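Looking After a Gripper
Drornport Workshop Pages for Young Readers
Words: Radek Brabec

A gripper is the part of a robot that takes hold of things. Some grippers are bolted to the end of a robot arm. Others have a handle, and a person carries them. The person squeezes a trigger, the fingers close, and the tool picks something up. A robot can later learn from the way the person moved.

This page is about the hand-held kind. It explains how one is set up for a day's work, how it is kept clean, and what is done when it stops working properly.

The main parts

The housing is the grey plastic shell. It keeps dust and fingers away from the parts inside.

The fingers do the holding. They come in pairs and move toward each other when the trigger is pulled.

The pads are the soft pieces on the inside of the fingers. Hard plastic is slippery. A soft pad bends a little around an object and grips it better.

The trigger is the lever in the handle. On our grippers a thin cord runs from the trigger to the fingers. When you let go, a spring pulls the fingers open again.

The marker is a square with a black-and-white pattern on it. A camera can find this pattern and work out where the gripper is and which way it is tilted. The marker is not a decoration, and it must never be drawn on.

Setting up

Every gripper at Drornport is checked before it is used. The check takes 8 minutes and is always done in the same order.

First, the fingers are opened and closed slowly 5 times. They should move smoothly and meet in the middle. If one finger arrives before the other, the cord is too tight on one side. A small screw inside the handle lets it out.

Next comes the marker. It has to sit flat in its holder. If a corner has lifted, light bounces off it at the wrong angle and the camera may lose the pattern. Two small screws hold the marker down. They are turned until they are snug and then left alone. Turning them harder can crack the plastic.

The cable is checked last. It should hang in a loose curve, with enough length for the person to reach in every direction. A cable that is pulled straight will tug at the plug, and a plug that has been tugged all day will start to fail.

The wiping test

After the check, the gripper has to do a real job. We use wiping, because wiping is harder than it looks. The fingers must hold a thin, floppy thing and keep holding it while it is pushed against something else. A wooden block would be too easy.

The person holding the gripper closes the fingers on a folded cloth and presses it to a surface. Leather is a good choice for this. It is smooth in some places and wrinkled in others, so the cloth drags by different amounts.

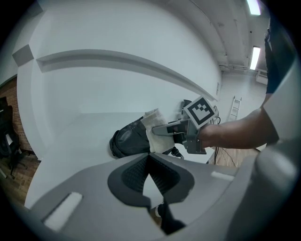
What the test tells us

If the cloth stays put, the gripper goes to work. If it slips, there are three usual causes.

1. The pads are dirty. Dust and skin oil make them slippery. This is the most common cause.

2. The pads are worn. A worn pad looks shiny and feels smooth, like an old eraser.

3. The cord has stretched. The trigger goes all the way in, but the fingers close only lightly.

We look for them in that order, starting with the one that is quickest to fix.

Cleaning

Pads are wiped with a damp cloth and a drop of dish soap, then wiped again with plain water. They have to dry fully before the next test. Strong cleaners are not used. They make the rubber hard, and hard rubber cracks.

Dust in the housing is brushed out with a dry paintbrush. Water stays away from the trigger, where there is a small switch.

The marker is wiped with a dry cloth only.

Changing a pad

Only a grown-up technician does this job, and the cable is unplugged first.

The old pad is peeled off from one end. Bits of glue are left behind, and these are scraped away with a plastic scraper. A metal one would scratch the finger, and the new pad would not lie flat. The new pad is lined up with the edge of the finger, pressed down in the centre, and then smoothed outward so that no air is trapped under it. It is left for 3 hours before anyone uses it.

Our pads come from Tóth, and the cords come from Rurnemex. We keep spares of both in a drawer. Spare markers are kept flat between two sheets of cardboard.

The logbook

Each gripper has a number and its own page in the logbook. Each time something is cleaned, tightened or replaced, one line is added. One page has this on it:

23 May 2018. Left pad replaced. Cord let out one half turn. Cloth test passed on second try.

The lines are short, but they add up. In January we read back through the pages and saw that pads were lasting for 700 squeezes before the cloth began to slip. Now we change them at that number and do not wait for the slipping to start.

The workshop at Drotov uses the same kind of logbook, so a gripper can be sent from one place to the other and its history travels with it.

Try it yourself

You will need kitchen tongs, a dry tea towel and a cushion.

Fold the towel and pick it up with the tongs. Wipe the cushion from one end to the other without letting the towel fall. Then wrap a thick rubber band around each tip of the tongs and try again. Notice how hard you have to squeeze each time.

Words to know

Calibrate: to adjust a tool so that its measurements are correct.

Friction: the force that slows things down when they rub together. Soft pads have plenty of it on cloth.

Housing: the outer shell of a machine.

Technician: a person who sets up and repairs equipment.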